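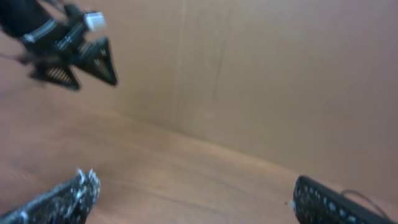
Stella Kaijage has strong views on cardboard, and she would like it known that she did not go looking for them. They arrived in November, with the first of the big boxes, and have been hardening ever since.

"People think a box is a box," she says. "Then they put a kettle in one, and the bottom goes, and they ring me."

She runs the packing side of Pitetti, a small firm that moves households which have left everything until the night before. Her office is a desk at one end of the packing room. The rest of the room belongs to the cardboard, flat in bales along the back and made up wherever there is floor to stand it on. I was offered a chair and then, after some looking, a box of books to sit on. It held up very well.

What makes a good one? She takes a sheet from the nearest bale and runs her thumb down the crease.

"This. Everybody prods the middle to see if it's strong. The middle's fine, the middle was always going to be fine. It's the fold that lets you down. If somebody has bent it the wrong way once, it remembers."

She bends it the wrong way to show me, and looks at it with real regret.

Most of the stock comes from a supplier called Surska, who deliver 600 sheets at a time and have never, she says, delivered them to the correct door. Before that there was Flivitz, whose boxes were cheaper and came in a brown so dark that you couldn't read marker pen on it. "We had a family in Kanaan Road open 21 boxes to find a tin opener. They were very nice about it up to about the ninth."

Her colleague Gitau Mfaume came in halfway through this with two mugs and the expression of a man who has heard about the tin opener before. He does the actual lifting, and holds that the box matters less than the person filling it.

"They put all the books together," he says. "Every time. Big box, all the books. Then they stand next to it and say it's quite heavy, that one."

Kaijage thinks this is unfair on the public. Mfaume thinks she hasn't carried enough of the public's books. They have plainly been having this argument for years -- it has the worn, comfortable feel of a sofa -- and I drank my tea until it passed.

On tape they are united. Three strips along the bottom, pressed down with the flat of the hand, and none of that business of winding it round and round as if the box might escape. On newspaper they part again. He'll wrap anything in it. She won't let it near white china, having once spent an evening washing somebody's horoscope off a gravy boat.

I asked whether either of them had moved house lately. Mfaume has, in the spring, and did it in an afternoon with borrowed crates. Kaijage went a little quiet. She moved six years ago, she said, and there are still boxes in the spare room.

"Good ones, though," she said. "Double-walled. I go in and look at them sometimes."

And what's inside?

"No idea. I didn't label them."

Mfaume put down his mug and went to find somebody to tell.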